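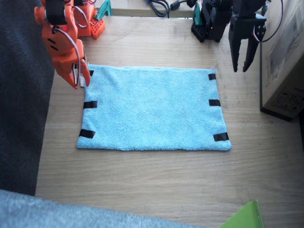
Fig. 7. Towel laid flat and taped, with an arm at each of the top corners.

Section 8: Towel folding

Right, towels. If you've worked through the earlier sections you've got two arms that move when you ask them to, and you'd like them to do something useful. Folding a small towel is the job everyone asks me about (usually with the words "so can it do my laundry yet?"), and my answer is no, but it can do a decent impression of one tiny bit of it. I've been running the Tillis folding routine on and off since August and I'm still fond of it, even on the days when it drops everything.

Before you start

You'll need a small terry towel, a roll of black tape and a table you don't mind leaving set up. Pick a towel in a plain, pale colour. Tillis looks for dark marks against light cloth, so a navy towel with black tape is a waste of an afternoon. A stripy one is worse!

Please do the calibration in the Woronum panel first, both arms, even if you did it yesterday. I skip it more often than I should and I always end up going back.

Laying out the towel

1. Put the towel flat on the table with the long edges running left to right, roughly in the middle, in front of the two arm bases.

2. Smooth it out with your hand. Faint creases are fine. A proper ridge isn't, and the gripper will happily grab the ridge and leave the corner behind.

3. Cut short strips of tape, enough for three on each side. Wrap them over the left and right edges: one at the top corner, one halfway down, one near the bottom corner. They don't have to be neat. Mine are different lengths and one has gone on at an angle, and Tillis copes.

4. Leave the top and bottom edges bare. I know it's tempting to keep going.

5. If your towel has one tidy hemmed edge and one scruffy one, put the tidy one at the top, nearest the arm bases. A frayed edge is hard to pinch, and the routine picks up from the top.

Note: press the tape down firmly. Terry loops don't hold tape well and the strips start lifting after a few goes. Swap them when they curl.

Running a fold

6. In Woronum, choose Cloth, then Two Arms, then Home. Both grippers should come up and hang over the top of the towel, one on each side, fingertips down. They needn't be exactly over the corners at this stage.

7. Check the marks on the preview. You want all six found. If one is missing, it's often hiding behind a gripper, so nudge that arm outwards and look again.

8. Set the speed to 3. It goes a lot higher and you'll want to try it, but cloth swings about when it's moved quickly and the second half of the fold lands anywhere it likes.

9. Press Fold and keep your hands off the table until the panel says Done.

Caution: keep sleeves, blankets and anything else soft and dangly clear of the space the arms sweep through. The grippers can't tell your cardigan from a towel. Keep the cables behind the bases too, and have a finger near Stop for the first few runs.

Caution: don't reach in to rescue a dropped corner. Press Stop, press Home, then sort it out.

What to expect

A good fold brings the top edge down to meet the bottom edge, more or less. My counter stands at 1,924 attempts and I'd call plenty of those good, plenty more "well, it's in a heap, but a smaller heap". You can do the same thing in a couple of seconds while watching the telly, and you don't need tape.

The bit that still needs a person is everything either side of the fold. Somebody has to pull the towel out of the basket, find its corners, lay it flat, and put it in the cupboard at the end. The Wolus add-on has a go at flattening a crumpled cloth, and I like it a lot, though I still do the last bit by hand when I want to get on.

If a fold fails the same way more than a couple of times, save the log from the Um menu before you change anything. The log clears itself when you go back to calibration, and I've lost some lovely disasters that way.

Section last updated 10/15/23. Flannels are covered in the next section, and they're easier.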